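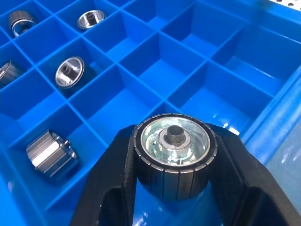 Sorting a Household Before a Move

My household will leave Stutville in December, after a long stay in the same rented house on the edge of town. The new apartment is in Lidine and is considerably smaller. This entry sets out the approach we have adopted for deciding what will be packed, what will be given away and what will be stored. Several readers asked for it after my earlier post on leases.

The first decision concerned the order of rooms. Most published guides recommend starting with the attic or the garage. We began with the kitchen, on the advice of my aunt, Inger Ingvarsson, who has moved house more often than anyone else in the family. Her position is that a kitchen shows its owner very quickly what is used and what is merely kept. We found four vegetable peelers. One of them is going to Lidine.

A written inventory was opened on the first evening. It is a plain spreadsheet with columns for the item, the room, the decision and the box number. At present it holds 561 lines, of which 555 have a decision entered. The remaining six are all objects that belonged to my grandmother, and I have asked my cousins to state their preferences before the end of the month. One cousin has replied. She would like the barometer.
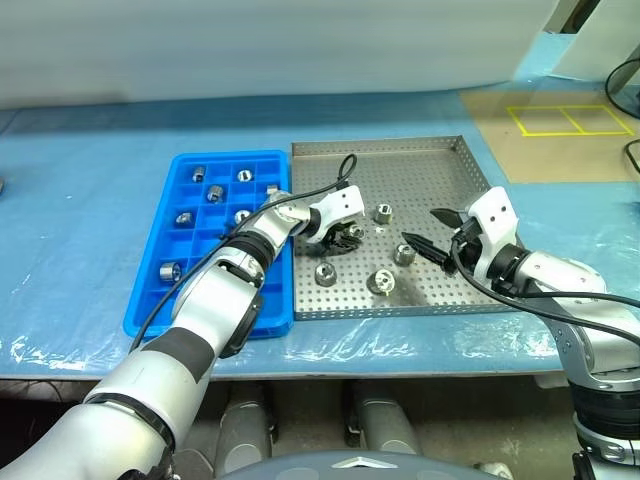
Books required a separate procedure. Each member of the household was allotted two shelves in the new apartment, to be filled as that person sees fit, with no appeal to the others. Everything else was offered first to friends and then to the secondhand shop on the main street, which accepts up to two boxes per visit. Cookbooks were counted against the person who cooks from them. This rule was disputed for most of a weekend and then left as it stood.

Paper records took longer than expected. Tax papers, medical letters and the deed to the cemetery plot were placed in one folder that will travel with me and will not be handed to the movers. Manuals for appliances we no longer own were recycled. So were the warranties, after a brief check of the dates. I had kept the receipt for a lawn mower that was sold before my son started school.

The garage contents were left until last. Screws, washers, picture hooks and spare hinges had built up in coffee cans over the years, and it was agreed that one can of each general kind would be enough for an apartment. The rest went to a neighbor who is building a shed.
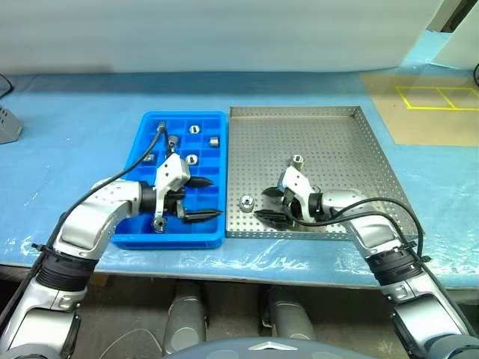
A hex nut at the front of the blue tray.

Furniture will be handled by Busside, the moving firm that a colleague recommended. Their estimate was clear, and the person who came to the house measured the stairs without being asked. The piano will not make the journey. It has been promised to the music room at Meng, where it will be tuned on arrival – a condition I asked for in writing and received.

I would advise anyone in a similar position to settle the question of curtains early. We did not, and the windows in Lidine are a different height from ours. The old curtains have been washed, folded and entered in the spreadsheet under "undecided," and then moved to "give away" after the landlord confirmed that blinds are already fitted.

A further entry will follow once the utilities have been transferred. The water company has so far sent the same form twice.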